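Gripper Comparison Working Group
Minutes of the second meeting, 25th February
Location: Milham, upstairs meeting room
Chair: Veerle Dekker
Also present: arm controls, vision, mechanical workshop, purchasing
Apologies: software integration

1. Minutes of the previous meeting

Agreed as a correct record, with one change. Under item 4, the finger opening quoted for the Zederier gripper was the opening with pads fitted. The figure without pads is to be added by the workshop.

2. Actions carried forward

2.1 Spare finger sets. Received and labelled. Closed.
2.2 Cable strain relief at the wrist. Drawing issued, parts not yet made. Remains open.
2.3 Logging of finger current. Now written to the same file as joint positions, with a common time stamp. Closed.
2.4 Safety note for work near the steamer. Draft circulated. Comments to the chair before the next meeting.

3. Food handling task

3.1 The chair summarised the task as it now stands. The left arm deals with the glass lid and the right arm moves steamed buns one at a time from the basket to a plate. Both arms carry two-fingered parallel grippers. The operator sets the steamer and plate by hand before each run.

3.2 The Lala controller was used for the first block of 100 runs and the Villalobos controller for the second block of 113. The blocks are unequal because the second included repeats after a change to the right wrist approach angle. It was agreed that the repeats should be reported separately and left out of the main table.

3.3 Purchasing asked whether results from the two blocks could be compared directly. Controls advised that they could for cycle time but not for grip force, as the force limit was altered between blocks. Controls to rerun a short set on the Lala controller at the new limit.

3.4 Vision reported that the perforated floor and the shiny rim of the basket give poor depth readings at steep viewing angles. The bun surfaces are pale and smooth and offer little texture for matching. The current method fits a circle to the outline of each bun and takes height from the rim of the basket. Vision considers this adequate for picking but not for judging how far a bun has been squeezed.

3.5 The transfer step was reviewed with the left gripper open over the lid handle and the right gripper holding a bun clear of the steamer, three others remaining in the basket. 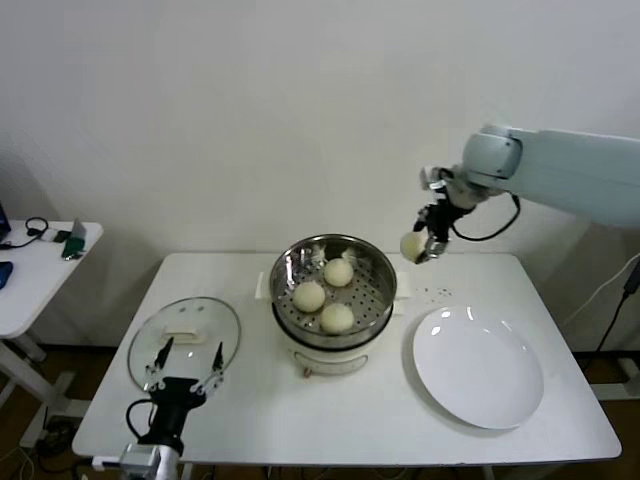

4. Finger pads

4.1 The workshop presented three pad options: bare finger, thin silicone sleeve and ribbed silicone sleeve. The ribbed sleeve gave the fewest drops in bench tests but left marks on the buns. The thin sleeve is preferred for the next block.

4.2 Sleeves are to be changed every 10 runs until there is wear data to support a longer interval. The operator is to record each change on the run sheet.

4.3 There was some discussion of whether crumbs should count as damage. Agreed that crumbs on the table are to be noted but not scored. A split or visibly torn surface is scored as damage.

5. Lid handling

5.1 The lid handle is rectangular and can be gripped across its short side only. Controls reported that the left gripper closes on it reliably when the lid lies flat. When the lid rests on the steamer the approach is slower, as the wrist has to clear the side handle of the base.

5.2 The chair asked for lid placement to be timed separately from lid removal. Agreed.

6. Purchasing

6.1 The Zederier quotation for replacement fingers is 156 euros a pair, excluding delivery. Approved for two pairs. The chair noted that the quotation does not cover pads.

6.2 No decision on a second wrist camera. Vision to supply a short case in writing.

7. Actions

Workshop: make strain relief parts; supply finger opening without pads; fit thin sleeves to both grippers.
Controls: rerun short set on Lala controller; split lid timing in the log.
Vision: written case for second wrist camera; note on depth errors at the basket.
Purchasing: place order for two pairs of fingers.
Chair: collect comments on safety note.

8. Any other business

The run sheet has no column for ambient temperature. Workshop to add one and reissue.

Next meeting to be arranged by the chair once the short set is complete.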